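# ollow-desk-notes

Hi! I'm Shireen, and this little repo is my running list of what lives on the big conference table at Ollow. It started as a text file I kept for myself, then Gordon Grewal asked for a copy, so now it has a README.

## What's in it

- `table.csv`: one row per item, with a plain name and where it goes at the end of the day
- `names.md`: what we call things (I say "thermos", Gordon says "bottle", both are in there)
- `old/`: everything from before July 2020, kept but not tidied

Plain names only, please! "Pink mouse pad" is perfect.
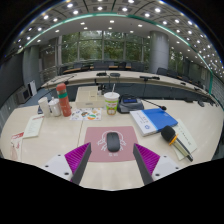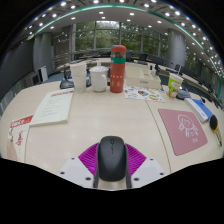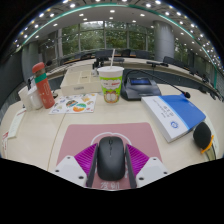

The rows I fuss over most are the drinks. Anything with a straw gets its own row, marked `leaves_today`, and anything with a screw cap is marked `stays`. Gordon wanted a third value for mugs and I gave in, so you'll also find `kitchen`.

Stickers go in as one row per sheet. I tried one row per sticker once and got to 41 before lunch (never again).

## Still to do

- merge the Marnus list, which has 8 columns where mine has four
- sort out the cable rows
- ask Gordon what `misc_906` was

Fixes welcome, just keep the rows alphabetical.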